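Visit report: Alutmont wetland hide and banding station

The Alutmont reserve opened its banding station to visitors on Tuesday, with a morning session in the work shed and a walk to the Tsao hide.
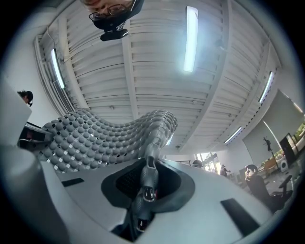 Access is by the gravel road from Vollberg, 28 km, unsealed for the last 10. Groups are capped by the seating in the reserve's bus, and private vehicles stop at the lower gate.

Staff outlined the season's results first. The colony on the Esetance lagoon held 352 occupied ibis nests at the January count, most of them on the northern reed islands. Water level is the controlling factor. Nests are built low, and a rise of a few centimetres during incubation floods the outer rows.

The Tsao hide is 3 km from the shed on a level boardwalk. Viewing is best before 10 am, with the sun behind the observer. Spoonbills and whiskered terns were feeding in the shallows. Telescopes are supplied, but tripods are not. The hide closes at dusk.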